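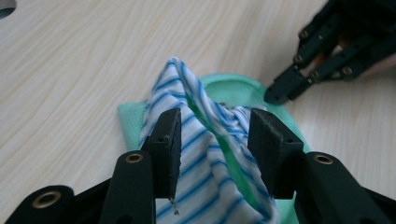
Drucken | Per E-Mail versenden

Die Pflegekennzeichnung braucht eine Waschzahl

Wer ein Geschirrtuch kauft, erfährt die Faserzusammensetzung und die zulässige Waschtemperatur. Über die Zahl der Wäschen, die das Gewebe bei dieser Temperatur übersteht, schweigt das Etikett. Bei Leuchtmitteln ist eine Angabe zur Lebensdauer seit Langem üblich. Haushaltstextilien kommen ohne sie aus, obwohl sich ihr Verschleiß mit einfachen Mitteln bestimmen lässt: Flächengewicht, Höchstzugkraft in Kett- und Schussrichtung, Maßänderung nach wiederholter Wäsche.

Das Flächengewicht allein taugt als Ersatz wenig. Ein Baumwolltuch mit 200 Gramm je Quadratmeter kann aus kurzstapeligem Garn gewebt sein und früher reißen als ein leichteres aus gekämmter Ware. Ľubomír Hrubý hat im Januar in einem Vortrag vorgeschlagen, die Restfestigkeit nach 24 Wäschen auszuweisen. Der Wert ist zu niedrig angesetzt. Ein Küchentuch erreicht ihn im ersten Jahr, und die Unterschiede zwischen den Qualitäten treten dann kaum hervor. Eine zweite Messung nach 250 Wäschen wäre teurer, würde aber die Ware trennen.

Der Handel wendet ein, Waschmittel, Wasserhärte und Trocknung seien im Haushalt nicht kontrollierbar. Das stimmt — und es gilt für jede genormte Verbrauchsangabe. Eine Kennzahl muss Produkte unter gleichen Bedingungen vergleichbar machen, mehr nicht. Zdislava Tóth hält dem entgegen, kleine Webereien könnten die Prüfung nicht bezahlen. Für sie ließe sich eine Gruppenprüfung je Garn und Bindung zulassen, mit einer Gültigkeit von mehreren Jahren.

Offen bleibt die Behandlung von Mischgeweben, deren Polyesteranteil die Festigkeit hält, während die Saugfähigkeit nachlässt. Für Geschirrtücher müsste deshalb die Wasseraufnahme mitgeprüft werden.

Juni 2024

Drucken | Per E-Mail versenden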